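Small shareholders deserve plainer results

Cistinar reported its half-year figures in July, and its shares fell 3% before noon. The fall itself is of little concern. Of greater concern is that the company's statement placed its reduced cash balance in a note near the end, where few private investors would look for it.

Listed companies should be required to state cash, debt and orders on the first page. Maihi has done so for 2 years without evident harm. The exchange should make the practice a condition of listing.

Wilfredo Maglaya writes on markets for Inddale.

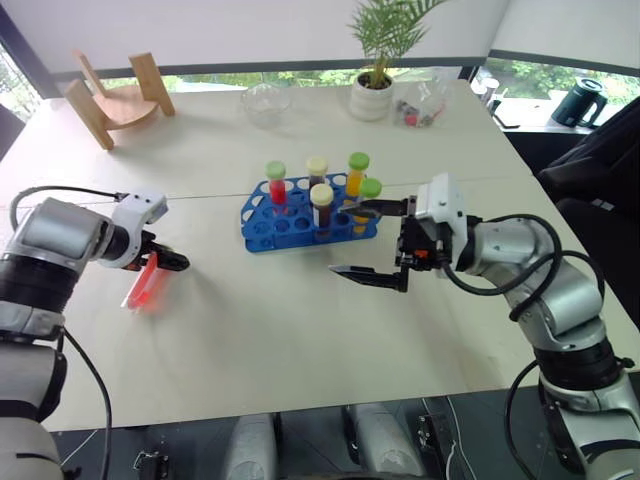

Capped tubes in a blue rack.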